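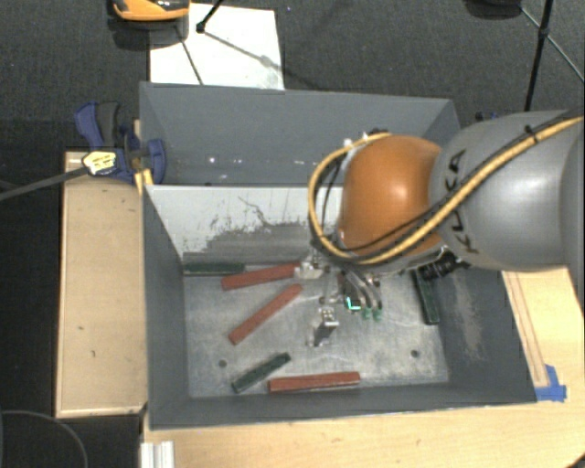 From: Xuelian Cheng
To: Breststead allotments list
Subject: Re: [plots] Clubroot in the lower beds -- lime or no lime?

Renato Mangubat wrote on Thursday:

> I pulled up the first cabbages on the lower side and the roots are
> thick and swollen like fingers. Same with the two kales next to them.
> The sprouts look fine on top but they wilt every day at noon and
> stand up again in the evening. Is this clubroot, and if so, is it
> worth putting lime now or should I wait until spring? Long Lane people
> told me to give up cabbages for 7 years. I would prefer not to.
>
> Renato

Dear Renato, dear all,

Yes, from your words I am almost sure it is clubroot. The wilting at noon is very typical. I had the same on my plot four summers ago, and at first I gave more and more water, which was the wrong thing to do, as the disease likes wet soil.

About the lime. I would put it now, in November, and not wait. It needs some months to change the soil. But please test the soil first. My test said 5.8 and I wanted to come a little over 7, so I needed quite a lot of lime, and I divided it in two parts, one in late fall and one at the end of winter. If your soil is already near 7, more lime will not help you much and the potatoes will get scab when you move them there.

The 7 years is what the books say also. I did not wait so long. I stopped all cabbages, kale, radish and turnips in that bed for 4 years (mustard too -- many people forget that mustard is the same family, and they sow it as a green manure and feed the disease). Then I planted six plants of the resistant cabbage from the Norier catalog. Five were clean. One had small swellings, but it made a head anyway and we ate it.

Some other things which I believe helped me:

Raise the young plants in pots with bought compost, and put them out late, when the pot is full of roots. A big root can lose a part and still live.

Do not put the sick roots on the compost heap. I put mine in the garbage, in a closed bag.

Clean your boots and the fork before you go to the upper beds. The lower side is always wet after rain, and I think the soil was carried on boots from there to my plot. I can not prove it.

Weeds also. Shepherd's purse can keep the disease alive when there is no cabbage at all, so the empty bed must be hoed the whole time.

For the sprouts which are still standing: I would pull the soil up around the stems, press it well, and leave them. Maybe new roots will come in the upper part. If you get small sprouts, it is still something for the kitchen.

I have a half bag of garden lime in my shed which you can have. It got a bit hard on one side but you can break it with the back of the spade. I am on the plot Saturday morning until noon, or write to me and I will leave it by the water tank.

One question from my side to the list: has anybody grown the Gollden turnip here? The seed packet says "tolerant", and I do not know if this is the same as resistant, or only a nicer word.

Best greetings,
Xuelian
Plot 101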